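3.2 Materials and placement of loose items

The sorting task used single-use drinking straws in individual paper wrappers as the item class. Wrapped straws were chosen over bare ones for two reasons. The wrapper gives each item a crimped, folded tip at the end, which affects how easily it passes over the rim of a container, and it keeps the items acceptable for later use in a kitchen. Straws were spread by hand on a stone countertop before each trial and were to be gathered upright in a round paper cup. A total of 553 trials were started under the Zulluson protocol, of which 538 were retained for analysis. The remaining trials were excluded before scoring on account of incomplete records.

Unrelated household objects were left on the counter as clutter. These were drawn from a fixed pool of 40 objects covering garden, kitchen and workshop use, and their positions were not controlled beyond the requirement that the cup remain accessible. 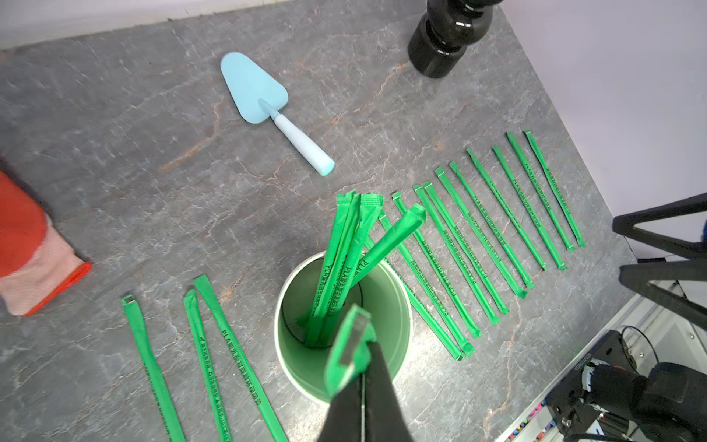
Figure 2. Wrapped straws on the counter and in the paper cup, with a plastic trowel and a work glove among the surrounding objects.

Cup stability was the main constraint on the layout. An empty paper cup is light, and a straw that leans steeply against the rim shifts the load to one side. In pilot work at the Teltisitz site, cups tipped most often while they held only a few straws. We therefore recorded the lean of each straw after release in three classes (upright, moderate, steep), following the scheme of Wróbel with minor changes to the class limits. Straws whose ends crossed over items still lying on the counter were scored as placed, provided that the lower end was inside the cup.

Wrapper condition was noted separately. A torn or opened wrapper did not affect the placement score, but the straw was withdrawn from the Sirance stock and replaced before the next trial.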